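Call for testers: try the Jurkari phone for six weeks

Jurkari is a small phone with a real headphone jack, a battery you can swap without tools, and software that gets out of your way. We've been carrying early units in our own pockets since December and we love them. Now we want to see how the phone holds up with people who didn't help build it, so we're looking for 60 testers!

Everybody on the Adard team will be reading your notes, from the keyboard people to Kadir Duman, who tunes the speaker and wants to hear about every buzz and rattle. 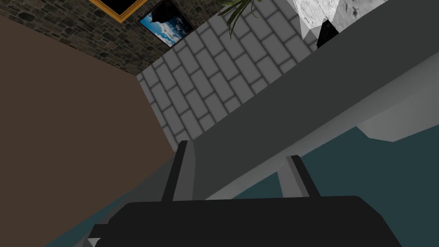
Gripper with its fingers open.

What you'd be doing

You put your own SIM in the phone and use it as your main phone for 6 weeks. Calls, maps, music, bad selfies — whatever you normally do. Once a week you fill in a short form, and at the midpoint we'll set up a video call that runs 90 minutes at most. If something breaks on a Saturday night, write it down while you're still annoyed. Those are the best reports we get.
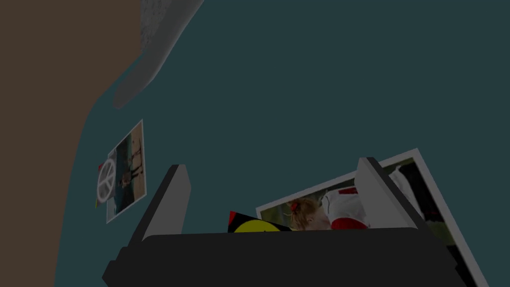

We'd especially like to hear from people who type a lot, people with large hands, left-handed people, and anyone who uses a screen reader or bigger text. You don't need to know anything about how phones work. If you do, that's fine too (there's a debug menu, and you're welcome to poke at it).

What you need

You should be 18 or older, live in the US, and have a plan with a SIM you can move between phones. Please keep your old phone charged and close by for the first 2 days, while you get your contacts and banking apps moved over.

What you get

Testers who finish all the weekly forms keep the phone, plus a spare battery and a Fakhoury case in green or gray. We pay for shipping both ways if you decide to stop early, no hard feelings.

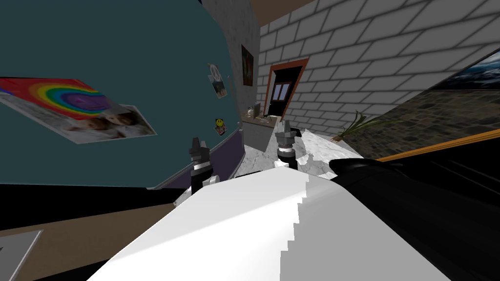 How to apply

Send us a few lines on what phone you use now, what you like about it and what drives you up the wall. Skip the résumé. Write to Laurinda Vieira on the tester page of our site, or leave a note for Lakshmi Varghese if you have questions about accessibility. We'll reply to everyone, picked or not.

Posted May 13, 2025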